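Ticket : colis incomplet et boîte abîmée
Boutique : Flomard
Ouvert le 27 juin 2021
Statut : en attente de réponse du vendeur

Message initial

Bonjour ! J'ai reçu ma boîte de rangement Jurley ce matin et je suis un peu embêtée. Le couvercle est bien là, brun foncé, comme sur la fiche, mais il ne ferme pas. Il descend d'un côté, il remonte de l'autre, et si j'appuie sur le coin qui dépasse c'est celui d'en face qui se soulève. J'ai essayé dans les deux sens (oui, j'ai pensé à le tourner !) et c'est pareil. Il manque aussi le sachet d'intercalaires, annoncé à 3 pièces sur le bon de livraison. J'ai vidé tout le carton, secoué le papier, regardé sous les rabats – rien.

Ajout, le même jour

Votre réponse automatique me demande de vérifier que le fond est posé à plat et que rien ne gêne à l'intérieur. C'est fait, sur la table de la cuisine puis par terre dans l'entrée. Vous demandez aussi les dimensions : je trouve un écart de 5 mm entre les deux petits côtés du fond. Le couvercle, lui, me paraît droit. Je pense donc que c'est le fond qui a pris un coup pendant le transport, le carton Rurance était enfoncé dans un angle.

Ajout, après votre mail

Alors, j'ai suivi la manip : fond rempli de livres bien tassés, 30 minutes d'attente, puis nouvel essai de fermeture. Ça va un peu mieux, le coin ne remonte presque plus, mais dès que j'enlève les livres ça recommence. Je l'ai refaite en laissant les livres toute la nuit, même résultat. Je ne vais pas garder une boîte qui ferme seulement quand elle est pleine à craquer, surtout que je voulais y mettre des bricoles légères.

En attendant j'utilise le couvercle tout seul, retourné, comme plateau sur le lit. J'y pose mon livre rose, et pour le reste je trie au fur et à mesure : la boucle verte toute pelucheuse, la petite mandarine, les emballages à jeter. C'est pratique, je l'avoue, mais ce n'est pas pour ça que je l'ai acheté !

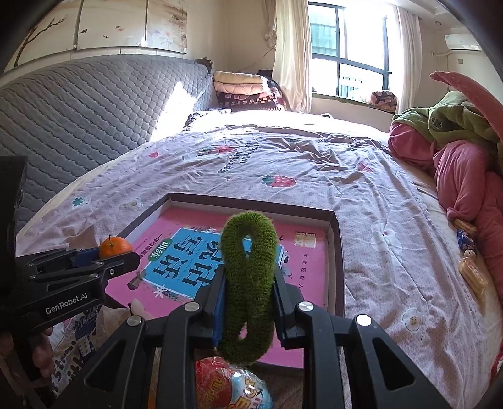
Donc pour résumer ma demande : soit vous m'envoyez un fond neuf et les intercalaires, et je garde le couvercle, soit vous reprenez l'ensemble. Je préfère la première solution, la couleur me plaît et j'ai déjà une boîte Whitfield dans le même ton sur l'étagère. Par contre je n'ai pas d'imprimante, il me faudrait une étiquette retour à présenter sur le téléphone, ou alors un dépôt sans étiquette.

Dernière chose, le formulaire de réclamation bloque à 200 caractères et coupe la fin sans prévenir, c'est pour ça que vous avez reçu deux fois un message qui s'arrête au milieu d'une phrase. Vous pouvez fermer les doublons et garder ce ticket-ci.

Ajout

Le suivi Rurance indique « colis livré conforme ». Je n'ai rien signé, il était posé devant la porte. Je vous laisse voir avec eux, j'ai gardé le carton.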